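# Who Runs the Department While the Chair Is Empty

When the public works director of Cudton left in December, the city's charter gave the council 50 days to confirm a replacement. The council did not meet that deadline, and the charter does not say what happens when it passes. For seven weeks after that, the city operated its largest department under a line of authority that existed only in a memo from the city manager's office.

Cudton is a mid-sized city with a council-manager government. The department handles streets, storm drains, fleet maintenance, trash contracts and the two municipal cemeteries. Its director signs work orders above a set dollar limit, certifies payroll for field crews and serves as the city's named contact on state drainage permits. Each of those duties is assigned by a separate document. The charter covers appointment and removal. The purchasing code covers signatures. The drainage permit is a state form, renewed on its own schedule, with its own rules on who may sign.

A vacancy touches all three at once, and the three do not agree on what an acting director is.

## Three definitions

Under the charter, the city manager may name an acting department head "from among the deputies of that department." The department had two deputy positions. One had been unfilled since a budget reduction the previous summer. The other deputy declined the assignment in writing, as the charter allows.

Under the purchasing code, signing power passes to "the acting director or, in the absence of one, the finance director." This clause was written for short absences. It has no time limit, but it caps each signature at half the director's usual amount. Work orders above that cap go to the full council as separate agenda items.

Under the state permit, a change of the named contact must be reported within a fixed period, and the new contact must hold a position with responsibility for the whole drainage system. The finance director does not hold such a position. The city kept the departed director's name on the permit until a correction was filed in early spring.

The practical effect was uneven. Routine patching and trash service continued, because both run under contracts already signed. Fleet purchases stopped. A culvert replacement on the Olto road, designed and funded the year before, needed a change order larger than the cap and waited for three council meetings. At the first, the item was left off the printed agenda. At the second, it was pulled for a corrected cost sheet. It passed at the third without discussion.

## The work order backlog

The department tracks requests through a single queue. On the day the director left, the queue held 2,626 open items. When the acting arrangement ended, it held 2,649. The difference is small, and the city manager's office has cited it as evidence that service held steady.

The total hides a change in the mix. Small jobs closed faster than usual during the period, partly as crews assigned to larger projects were moved to sidewalk and sign repair. Large jobs did not close at all. An item for a faded stop sign and an item for a failed retaining wall each count as one. The department does not publish the queue by cost or by age, and its software does not produce that report without a manual export.

Neighboring Arkton, which uses the same software, runs the export every quarter and attaches it to the council packet. The Arkton report sorts open items into four age bands and lists every item older than one year by street. It adds two pages to the packet.

## How other cities write the rule

Charters in the region fall into a few patterns. Some name a fixed order of succession by job title, so that a vacancy fills itself at midnight. Some let the manager appoint any qualified city employee for a limited term, often renewable once by council vote. A smaller group permits an outside interim under contract.

Fixed succession is the fastest to apply and the easiest to audit. It depends on the titles in the list still existing. Cudton's own list, removed in a charter revision, named a "superintendent of streets," a title the city had already retired by the time the list was struck.

Open appointment handles reorganizations better, but it puts more weight on the word "qualified." Where the word is undefined, the manager decides. Where it is tied to the posted job description, the pool may be very small.

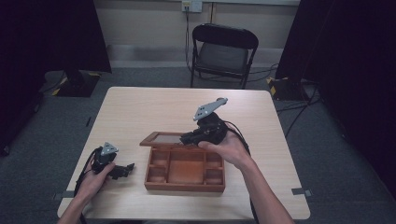
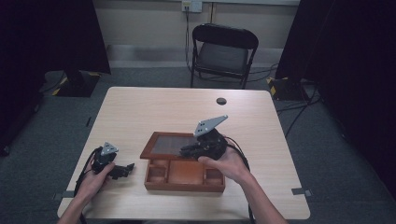

Outside interims are the most expensive option in most cases and raise a separate question about authority. A contractor can direct staff in some states and cannot in others. The permit problem also remains, as many state forms require the named contact to be an employee of the permit holder.

## The proposed amendment

The draft now before the council would do four things. It would let the manager name any city employee at or above division head as acting director. It would limit the appointment to 90 days, with one extension by majority vote. It would give an acting director full signing power from the first day. And it would require the city clerk to keep a list of every outside permit, grant and agreement that names a department head, with the notice period for each.

The last item drew the most comment at the work session. The clerk's office said it has no complete list now and would need each department to supply its own. Public works estimated that it is named on more than a dozen documents, among them a shared maintenance agreement for the El Ouafi bridge, where the other party can suspend payments if the contact is not current. No payments were suspended this winter.

Two council members asked for the signing power to be phased in over 30 days. The city attorney's reply was that a phased limit would bring back the cap the amendment is meant to remove, and that fraud controls already sit in the purchasing code. The request was left in the draft as an alternate section.

A charter change in Cudton requires two readings and a public vote. The first reading is scheduled for next month. If the text is approved at both readings, it goes on the fall ballot, and the current rules stay in force until the results are certified. The second deputy position in public works remains unfilled and is listed in the draft budget without funding.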